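I gave up my paper diary in August, when the old one fell apart in the rain at the bus stop, and went looking for an app. By Christmas I was back on paper. A few people have asked why, so I've written it down.

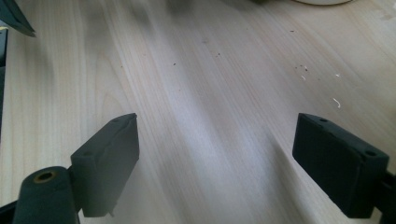

*Feb 15, 2021 · 2 min read*

The app was called Rurby. It's a calendar with a to-do list bolted on the side, and for the first month I liked it. It told me when the bins were due. It told me when the car rego was due, which I would otherwise have missed by a fortnight. I paid for the full version and moved everything across, including 146 birthdays and anniversaries I'd been copying from diary to diary since 2000.

The trouble began with the reminders. Every one had the same sound, so the dentist and the library book got equal treatment, and after a while I swiped them all away without reading them. I missed a parent-teacher night that way. It was in the calendar, with an alert the day before and another an hour out. I must have dismissed both.

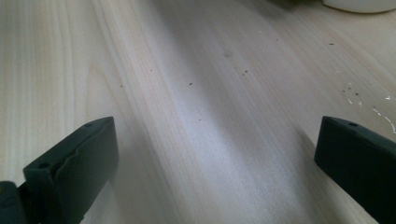 Paper has no alerts, so you have to go and look at it. I'd forgotten how much of my week used to be held together by that. I'd sit down with a cuppa after tea, read the next few days and move whatever hadn't been done. Most nights it took less time than the kettle. I do it at a pale timber tabletop with long fine grain lines, the kind of surface where a pencil mark shows up straight away, so I've learned to keep a bit of scrap paper under the page. When the diary lived in my phone I stopped doing any of this and didn't notice for weeks.

Choosing the new one took longer than it should have. The Hundia is the one you see in every newsagent. It's cheap and it lies flat, but Saturday and Sunday share a box, and in our house the weekend is where everything happens. Cricket, groceries, my mother's lawn, the tip. I used one for three weeks and ran out of room each time.
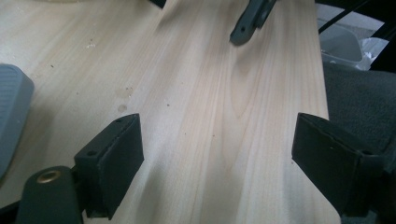 The Nakpan has a full page for every day and weighs as much as a brick. I gave mine to my sister, who writes a lot more than I do.

I ended up with a Firkier, week on the left and blank page on the right. The paper is thin and a felt pen goes straight through it, so it's pencil for anything that might change and biro for anything that won't. The ribbon had already frayed by the end of January. I put a dab of nail polish on the end.

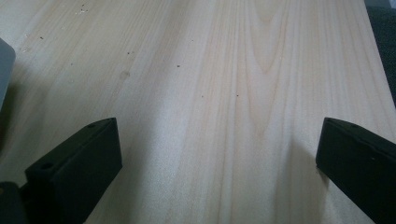 Copying the birthdays back took two evenings. I dropped a fair few on the way, mostly people I worked with at the old place and haven't spoken to in years.

I still use the phone for the bins.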